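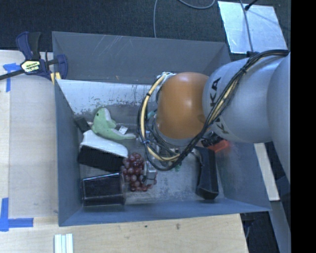
# Mixed-bin picking cell on a returns line: what should the operators' job be once the arm is running?

Category: Workplace automation / Warehousing
Tags: bin-picking, job-design, exceptions, handover, pay-grade

I am shift lead on returns at Cleltusine, Bilturness site. We sort mixed customer returns: household goods, toys, kitchen items, black plastic packaging, display food. Everything arrives loose in bins. Until March this was done by hand on all benches. One bench has now been given to a robot arm which picks single items out of the bin and puts them on the belt. The cell was installed by Dekker and runs on their control software, which the site calls Basia because that is the name on the login screen.

The photo is of the cell with a mixed bin in it. The gripper is over a bunch of grapes, with a green soft toy dolphin further back in the bin and a black glossy thing in the near corner. That is an ordinary mix for us.

The arm itself is acceptable. My problem is the people side, and I can't find much written about it that isn't sales material.

Current state:

- Before, the bench had 2 sorters per shift. Now it has one, called the cell attendant. The other was moved to packing.
- The attendant clears stops, swaps bins and does the items the arm gives up on.
- Last week Basia logged 373 stops on that cell. Most were cleared in under a minute, but each one means walking to the cell, opening the gate, sorting it out, closing the gate and resetting.
- The attendant is also expected to help at the next bench "when the cell is running". In practice they are called back before they have finished anything.
- The attendant is on the same grade as before. The operators have raised this, and I think they have a point.

What I would like to know:

1. How have other sites defined this job? Ours is one line on a rota.
2. Is it normal for the attendant to have no say in what goes into the bin? The bins are filled upstream by a team which has never seen the cell.
3. Should the attendant be allowed to change anything on the cell? At present they have a reset button and nothing else. Dekker hold the settings.
4. How do you hand over between shifts? Ours is spoken, if it happens.

I have a meeting with site management on Wednesday and would like to bring a proposal with some structure to it.

## 3 replies

### Reply marked as most useful

I went through the same change on a sorting line, as a team leader. I will take your points in order, then add some things I would put in the proposal.

**Defining the job.** Write it as a job on its own. "Attendant" tends to get treated as spare labour, and the call-backs you describe follow from that. A person who is interrupted several times an hour can't also hold a place at another bench. Either the cell is their bench, or they look after more than one cell and nothing else. We tried sharing with manual work and dropped it. The manual bench had the worst figures in the building and the people on it got the blame.

A description that worked for us, in plain terms:

- inspects each bin before it goes in, and removes items on the exclusion list
- clears stops and records a cause against each one
- hand-sorts rejected items
- checks cables, hoses, gripper and bin clamps at the start of the shift
- stops the cell when it is not fit to run, without asking first

The last line matters more than it looks. If the attendant needs permission to stop, the cell will be left running in a bad state, because stopping shows up in the figures and running badly doesn't.

**What goes into the bin.** It is common for the filling team to be left out, and it is a mistake. Much of the stop count is decided upstream. From your photo I would want to know how your cell copes with three types of item in particular:

- Soft and uneven things. A plush toy and a bunch of grapes both change shape under a gripper, and in different ways.
- Black glossy items. Many depth cameras return poor data on these. The arm may either miss the item or go for a point which isn't on it.
- Items lying close to a wall or in a corner. The gripper needs room on both sides. You have things near the walls on both sides of that bin.

Your system may handle all of these well. The log will show you, provided a cause is recorded. Take the codes seriously. We began with a long list and the operators picked the top one every time. We cut it to 5:

| Code | Meaning |
|---|---|
| A | Item not found by the camera |
| B | Item found, grip failed |
| C | Item dropped after the grip |
| D | Collision or force limit |
| E | Fault on the cell itself |

The code is entered at reset. It costs a few seconds. After a month the attendants had better evidence than the supplier about which items should not be in the bin, and the filling team accepted a short exclusion list because it came with counts attached. Get the filling team to stand at the cell for half a shift as well. Ours had been packing bins tightly, as they were told to for the manual benches, and that is poor practice for an arm.

**Access to settings.** A reset button alone is too little. Full access is too much. Between the two there is usually an operator level, which the supplier can switch on. I don't know the Dekker product, so ask them directly. Useful rights at that level:

- skip the current item and go to the next
- mark an item as "do not attempt"
- slow the arm down
- send the arm to its park position before the gate is opened

Speed increases, force limits, and anything to do with guarding stay with trained maintenance staff and the supplier. Any change to the safety functions means the risk assessment has to be looked at again, and that is not an attendant's decision. Put this in writing, so the attendant is protected when somebody leans on them to speed things up.

**Handover.** Written, one sheet, kept at the cell. Ours has: state of gripper, state of hoses and cables, bin position checked against its marks, worst item type of the shift, open faults, anything reported to the supplier and when. The outgoing person signs, the incoming person signs. Spoken handover fails as soon as one person is late.

On bin position: you have a bar clamp on the rim and blue tape on the table. That is fine for setting up. For daily running with bin swaps I would ask for fixed stops, so that the position does not depend on how carefully the attendant lines it up at the end of a long shift. The same goes for the cable bundle looped round the outside of the arm. Have somebody agree what "good" looks like, take a photo of it, and fix it to the sheet. An attendant can't report a hose as out of place if they were never shown the right place.

**Grade.** I am not going to tell you what the pay should be. What I can say is how we argued it. List the tasks in the old job and the tasks in the new one, side by side. Ours had gained fault recording, pre-use checks, stop authority and safe entry to a guarded area. It had lost most of the lifting and a good deal of the repeated hand work. Management had only counted what was lost. Once both columns were on paper the grade was reviewed.

Two further points for the meeting.

First, rotation. Clearing stops is dull in a particular way: long waiting broken up by small urgent tasks. Our operators found it more tiring than sorting and said so. We changed over at the mid-shift break. It also means more than one person knows the cell, which you will need for holidays and sickness.

Second, the person who was moved to packing. Keep them trained on returns. When the cell is down the bench goes back to manual, and one attendant cannot carry the load of a pair. If the plan has no line for this, the cost lands on whoever is on shift.

### Reply from the original poster

Thank you, the side-by-side list is what I was missing. I have started it.

To answer the point about causes: Basia does have a cause field. It is optional and nobody was told about it. Nearly every entry is blank. I have asked for it to be made required at reset, with the short list.

The tape and clamp are as installed. I will ask Dekker about fixed stops. I had taken the tape to be the final arrangement.

Rotation is harder. Only three of my people have had the gate training, and they are not spread evenly over the shifts. I will put training in the proposal as its own item.

### Reply

we have one of these and the main thing is dont let them count the robots picks and forget the hand picks. at ours the screen over the cell showed picks per hour and the rejects went in a tote and got done by the attendant and did not show anywhere. so it looked like the robot was doing the lot. ask for the rejects to be scanned under the attendants own number.

also get a stool or a proper mat. they took the old mats out when they put the fencing in and it was bare floor for ages

cant help on settings, ours is a different make

#### Comments

> Seconding the scan point. Add the time spent clearing stops as well, if the system can give it. The gate open and gate closed times are normally logged somewhere.

> Would be careful with that one. Gate times were used at our place to compare attendants with each other, and people began rushing the clears. Agree beforehand what the numbers are for and who sees them. Get it in the minutes.

> Fair. By cell and by item type, then, and not by person.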